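Carkedmont Parents Board > Play at Home > Screen-free quiet time, does yours last?

feng_and_two
Posted Jul 18, 2020
Miss 3 dropped her nap in January and I've been trying to swap it for quiet time in her room ever since. Current record is 21 minutes, and I was counting the bit where she yelled questions under the door. 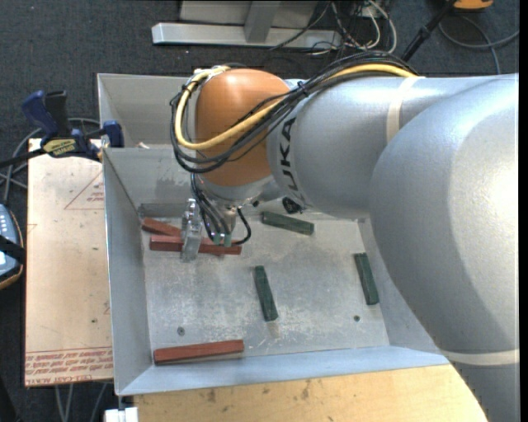
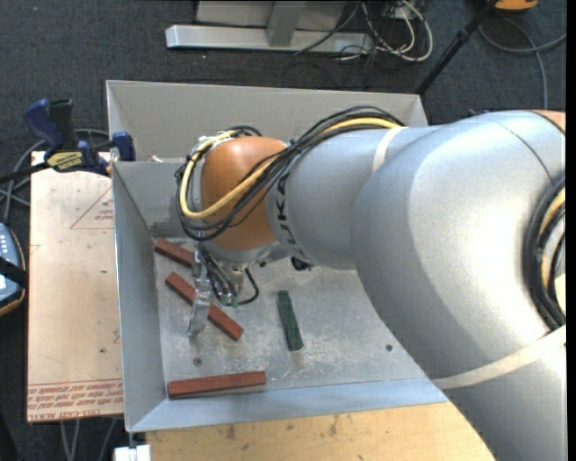 So what's everyone's setup? I put out a puzzle, some books and the Kekia audio player. She does the puzzle, ignores the books and comes out to tell me the story has finished. It hasn't finished.

mumof31
21 is decent! We started at five with a timer she could see and added a bit each week. Took most of a term, and plenty of bribery with sultanas.

gendgate_dad
Unpopular opinion but I'd ditch it. If she isn't tired she isn't tired. Mine plays in the lounge while I drink a coffee and pretend to be furniture.

mumof31
Quiet time isn't for the tired child, mate.

gendgate_dad
Fair. Still reckon the closed door is half the problem.

kekia66
Agree on the door, disagree on ditching it. We use a baby gate and a box that only comes out at quiet time. Magnets, stickers, an old calculator. The calculator is the favourite colour (grey) and has outlasted 700 dollars' worth of wooden toys.

feng_and_two
Right, gate is going up tomorrow. Does the calculator need batteries, or is she fine with it dead?

kekia66
Dead is quieter.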